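Print this page | E-mail this page

Plain Blocks on a Plain Cloth: speaker notes

(Notes for the Thursday evening talk. I talk faster than I write, so if you were there and this reads differently, that's why. Slide cues left in.)

Before I start: hello, find a chair, the ones by the radiator wobble. I'll go until the coffee comes out and then I'm happy to keep going over coffee.

So, I want to talk about cubes. Small, colored, ordinary cubes! I know some of you came for the marble run people and they're on after me, hang in there. I've been looking after the block shelves for long enough to have opinions, and most of them come down to liking the plainest thing we own. One color, six sides, fits in your hand.

SLIDE, leave it up for a bit 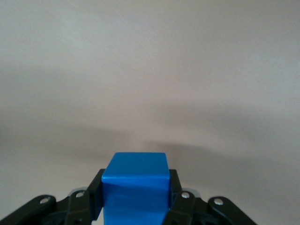
Beaudoin Toy Library | Blocks and Table Play Group

Look at how blue it is. I love a really strong blue (if I had my way every set would have one like it), and a strong color does a lot of work on a table. You can say "pass me the blue one" to a two-year-old or to a grandfather with his reading glasses on top of his head and you'll get the right block.

Then look at the edge where the top meets the front. It's softened, and the corners are too. I'm picky about corners. When I check in a returned set I run my thumb along every edge, and a block with a nice rounded edge goes back on the shelf happy. A chewed one goes in the sanding tub or, if it's a molded one, in the bin, sorry. Parents apologize to me about tooth marks all the time. Please don't, I have a whole drawer of tooth marks.

The shine is worth a mention too. A glossy face slides. If you're stacking high that's a nuisance, and a child who builds with glossy blocks gets careful in a different way from one who builds with raw wood. Neither is better! I keep both kinds on the shelf and I let families find out which one they've got patience for.

(Pass the tray around now. Ask for it back.)

OK, sets. People ask me what to buy and I always say borrow first. We had 1,632 block loans go through the Drusel Street branch last year and the big castle boxes were nowhere near the top. The little Stotia tins were. The tin has 8 cubes in it and a lid that a child can get off without help, and I think the lid is half the story, but I can't prove it.

The Kesis set is lovely too, heavier, comes in a drawstring bag. The bag gets lost. If you have the bag at home, please look behind the sofa.

Where you play matters more than what you play with, in my opinion, so the middle of this talk is about tablecloths. Yes, tablecloths. I spent a whole August trying out cloths on our long tables and I have bored everybody I live with.

SLIDE, big table

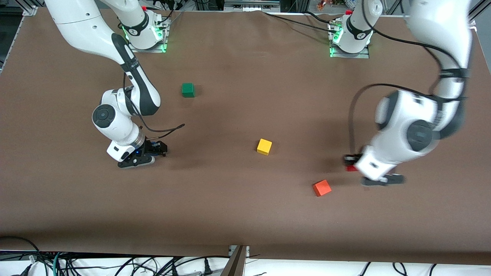 Small cubes out on the brown cloth.

Brown, smooth, no pattern. I used to put out a cheerful cloth with strawberries on it and I thought it was so inviting, and then I watched a little girl try to pick up a strawberry. She tried very hard. A plain cloth lets the blocks be the bright thing, and you can see how quickly your eye goes to that bit of red over on the right.

Smooth matters as well. A ridge in the cloth will tip a tower at the third block and you'll get tears. I iron mine (I know, I know), or I pull it tight from the short ends and smooth outward with my forearm, which takes seconds and gets most of it. Waffle weave is hopeless. Felt is wonderful for quiet but it grips, so if your child likes to push blocks along like cars, skip the felt.

And quiet is a big one. On our bare tables every dropped block sounded like a door slamming. Put a cloth down and you can hold a conversation over the top of six children. I measured nothing, I just stopped getting headaches.

Now the other thing on that slide. How much table there is! We're so tempted to tip the whole tin out, and I do understand, it makes a great noise. Try putting out 3. Space them well apart and sit on your hands. A small child will usually bring them together, or line them up on the edge, or carry one off to show somebody, and any of those is a perfectly good ten minutes. Add a fourth when things go flat. If things don't go flat, leave the tin alone.

With the over-fives I do a game I call Where Was It. Everybody looks at the cloth, eyes shut, I move one block, eyes open. That's the whole game. They'd play it until bedtime. With the grown-ups at the Wednesday lunch club I move two and I don't tell them, and there is shouting.

(If running late, skip to tidying.)

Sorting. I don't teach colors off blocks, I just name them as I go along. "I'm putting the red one by the cup." You say it a hundred times and one day it comes back to you. If a child calls the blue one green I say "I'd call it blue" and keep moving. A lady after my last talk told me that was too soft and we had a good argument about it at the sink.

Tidying. Pick up the cloth by its four corners, everything rolls to the middle, lower it into the tin or the bag. Done. Please count them in if it's a library tin, we check to 8 and I will phone you. A cube under the fridge is still a cube we can't lend.

Washing, quickly, because somebody always asks: painted or bare wood gets a wrung-out cloth and air, never the sink. Molded blocks can go in warm soapy water, then a towel. The tablecloth goes in with the dark wash and hangs over a door.

Things I said I'd bring and forgot at the last talk: the felt samples, the list of swap dates, the spare lids. They're on the side table by the coats. Lids are free. If your tin at home has lost its lid, take one, and if it doesn't fit bring it back and take another, there are two sizes and I never marked which is which.

Questions I want to leave time for: blocks for children who'd sooner throw (short answer, a low table, a rug, and softer blocks to start), mixed ages at one table, and whether magnets are cheating. I have a lot to say on magnets.

Last bit. Borrowing limit goes up to 10 items per family from next month, so you can take a tin and a cloth and still have room for puzzles. Cloths are on the bottom shelf, folded, brown ones on the left. Coffee's ready, I can smell it.

Related items
Which tin is which: a guide to our block shelves
Marble runs for small apartments (speaker notes)
How to sand a chewed block
Swap table: what we'll take and what we won't
Puzzles with a piece missing

Contact the Beaudoin Toy Library | Copyright Beaudoin Toy Library, all rights reserved | Back to top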